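### 4.2 Where people put the drink down

I went into this part of the study thinking it would be the dull one. We had spent most of June on chairs and shelf heights, and the drinks were there mainly so people had something to do with their hands while we talked. Then Noemi Baptiste started marking down where each can and cup landed, and I got hooked on her notes (they are much better than mine).

A quick word on the setup, which was the same in all 24 homes. Each person got a slim can and a plastic cup and could pour or not pour, as they liked. Every surface was one they already had at home: a kitchen counter, a coffee table, a play mat, the arm of a couch. We asked them to stay for the length of a normal visit and we tried hard not to stare at the drinks. I failed at that more than once.

Over the whole study we logged 1,149 set-downs. I had expected the can and the cup to drift apart, with the can left behind wherever it was opened and the cup following the drinker around the room. That did happen on counters. On soft surfaces it mostly went the other way — the two stayed close together, often near enough that you could cover both with one dinner plate. People on foam mats were the most careful of all. They set the can down slowly, let go slowly, and a fair number gave it a small test push with one finger before they trusted it.

The slim can has a lot to do with this, I think. It is tall for its width, and anyone who has knocked one over on a carpet remembers it. The tapered cup has its own trouble, being narrower where it stands than where you drink from it, and it weighs next to nothing until you fill it. Several people in the Blackwood homes poured early for exactly that reason and told us so without being asked. In the Stulonia homes pouring came later, and in 2 of them the cup was never used at all, which meant more reaching for the can and more of those slow, careful set-downs.

Color came up too, though we never asked. People who had a bright can and a bright cup said they felt less likely to kick them over. I can't back that up with our numbers, and the spills were so few (6 in total, all wiped up in a minute) that I wouldn't want to try. Still, I'd pick a loud color for anything that has to live on the floor, and I do at home now.

One thing I would change is the way we wrote down distance. We used "near," "reach" and "far," and "near" ended up covering everything from touching to a hand's width apart. For the mats that was too coarse. Figure 3 has the can and the cup on a light blue foam mat, both upright, a pairing we would have scored as "reach" and left at that.

**Figure 3.** Slim yellow can and pink tapered cup on a foam mat.

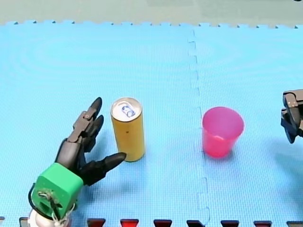

Fuseini Fiadzo: I'd split "near" in two before you run this again, and I'd log whether the cup was full each time, because on my own floor a full cup gets parked much farther from the can than an empty one does.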